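Skusdale Open Day

The Skusdale Open Day is a yearly public demonstration of robot handling work held at the Sandu workshop in Cludport. It is best known for showing machines attempting household chores at a pace that has made many visitors feel better about their own. The event takes place on 7th July, whatever the weather, and admission is free, although the parking is not.

History

The open day grew out of a complaint. Residents of Skusdale Road had written to the workshop asking what went on behind its frosted windows, and Isla Paterson, then head of the handling group, invited them in to see for themselves. Of the 80 households invited, 19 sent somebody. Paterson described the turnout as "a crowd" in the workshop newsletter, and the word has been used for every open day since.

The first program consisted of a talk, a second talk, and a short demonstration squeezed in before lunch. Comment cards were clear about which of these people had come for. In the following November the talks were cut to one, and the demonstration was given the rest of the morning.

The demonstration

The main attraction is the cloth table, known to staff as Kito. Two robot arms are mounted side by side at the front of a white tabletop and work on a single piece of fabric between them. Visitors stand behind a rope and are asked not to offer advice. This request is printed on the back of the program and has never been known to work.

Cloth was chosen over the more usual blocks and cups on the grounds that everyone in the room has an opinion about folding. It is also hard. A block stays the shape it was when the arm last looked at it, while a piece of fabric slumps, creases and hides its own corners, so that each grasp leaves the machine with a slightly new problem. Children tend to understand this at once. Adults usually need to see a sleeve go wrong first.
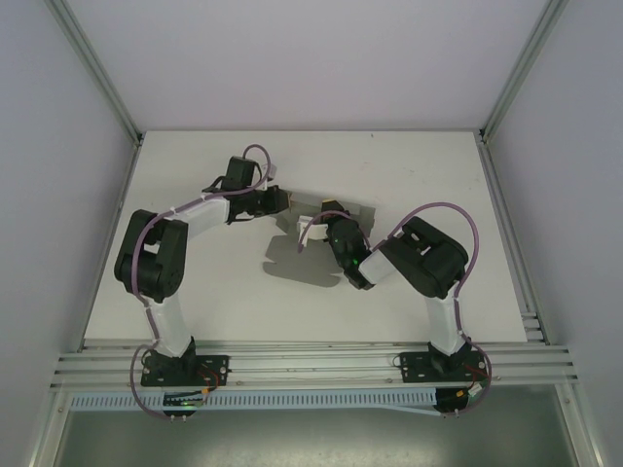 A session lasts 25 minutes, including the time set aside for starting over. The presenter explains what the arms are meant to do, then what they are doing, and takes questions on the difference. The most common question is whether the machine can manage a fitted sheet. The official answer, unchanged since the first year, is that the group is looking into it.

Visitor folding

After the last session, 3 visitors are picked from the audience to fold the same kind of fabric using one hand each and a pair of kitchen tongs. The activity was added by Paterson to build sympathy for the arms. Results are not recorded, at the request of a former contestant.

Reception

Local opinion is warm on the whole. The Cludport newsletter has called the event "educational and quite long," and the workshop quotes the first half of this on its posters. Regular visitors are divided over the commentary, which some find helpful and others compare to golf. The tea, made by people, draws the most complaints.

See also: Cludport; Sandu workshop; Skusdale Road

Contact the editors | Copyright Cludport Local Encyclopedia | Back to top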